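We use cookies to keep this site working and to see which pages get read. Accept all | Manage preferences

Kornstead stacking group, July meeting, minutes

Started 2:10 pm, the projector having won the first ten minutes. Joscha Fröhlich in the chair. Apologies from the Citorville end, who had the wrong link and sent a very polite message saying so.

1. Minutes of the last meeting
Accepted. The word "robust" was struck from item 4 at Joscha's request. He would like it struck from the paper as well.

2. Relabeling
The full set is 1000 episodes. Under the old rule, an episode passed if the operator pressed the green key at the end. Two labelers have now gone through all of it using only the last second of each recording, and they disagree with the operator on 99 episodes. Most of these are cubes that were on the square according to the person who put them there. De Smet asked whether the labelers were too strict. The labelers asked whether De Smet had looked at the recordings. Agreed to keep the stricter labels and report both numbers.

3. Wrist view against fixed view
Main item. Fusau trained the same policy three ways: fixed view only, wrist view only, and both. Each version got 324 trials from the same list of starting positions. Both views together came out ahead, as everyone had said they would, though nobody had written it down beforehand. Wrist only beat fixed only on the grasp and lost to it on the placement. Fusau's reading is that the wrist view stops being much help once a held cube blocks the target. De Smet's reading is that the wrist exposure is wrong. These were discussed at the length they usually are.

Stills shown during the item, cubes and square target:
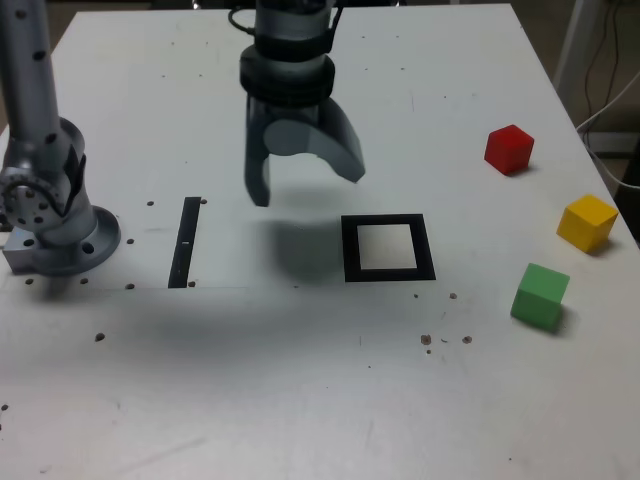
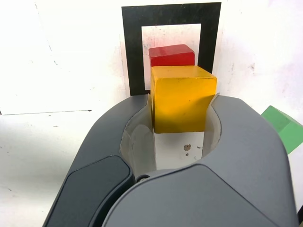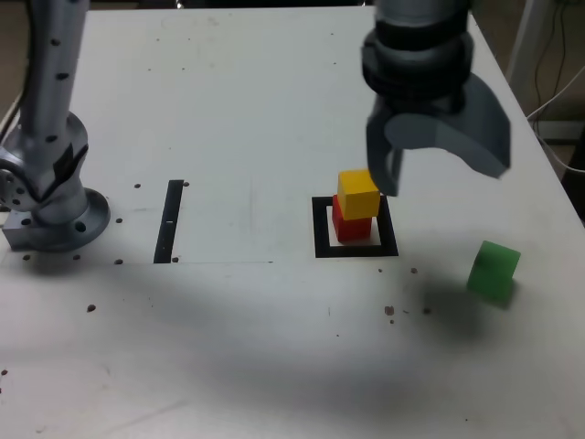
Joscha asked that the placement result be split by cube color before anyone builds a theory on it. Fusau said the split exists and is dull. It will go in the appendix, where dull things are welcome.

4. What counts as a stack
Proposed wording: the upper cube rests on the lower one, the fingers are open, and the lower cube is inside the black outline. A long exchange followed on the meaning of "inside." Touching the line is now out. This undoes the decision made in the spring, which undid the one before it.

5. Actions
Fusau: color split, plus a rerun of wrist only with exposure locked, to settle item 3 or at least move it.
De Smet: one page on the labeling rule. One page was repeated for the record.
Joscha: draft of the methods section, and the correct link to Citorville.

6. Any other business
The booking sheet has two versions again. Use the one with the misspelled title.

Closed 3:40 pm.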